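**Sturka 39 Wipe-Clean Table Top, White**

White furniture has a reputation for showing everything, and the Sturka 39 does nothing to repair it. Crumbs will be visible. So will coffee. On the bright side, you'll never again put your elbow in something you didn't know was there.

It's a top only. Legs are sold separately, and the Bedero trestles fit without drilling. The Chauhan steel frame also fits, with four screws and some patience. If you already own legs from someone else's catalog, measure first and be optimistic second.

- Width: 39 inches
- Depth: 27 inches
- Finish: smooth, plain white, no pattern to get tired of
- Warranty: 10 years against peeling and warping, none against nephews with markers

**Cleaning**

Warm water, a drop of dish soap, a soft cloth. Skip the scouring pad. We get one email a month that begins "I only used the rough side a little," and we know how they all end. Ballpoint comes off with rubbing alcohol. Turmeric stays, and you should make your peace with it.
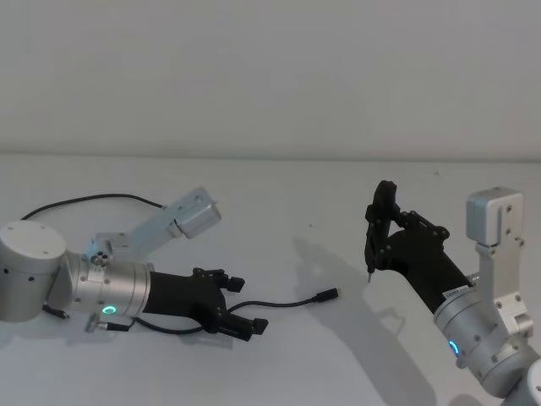

*Plain white tabletop against a pale wall.*

**Shipping**

Ships flat from the Wornmont warehouse within 10 business days. The box is heavy and has no handles, a matter we have been meaning to raise with the box people since October. Returns are accepted unassembled, in the original packaging, so don't let the cat move in.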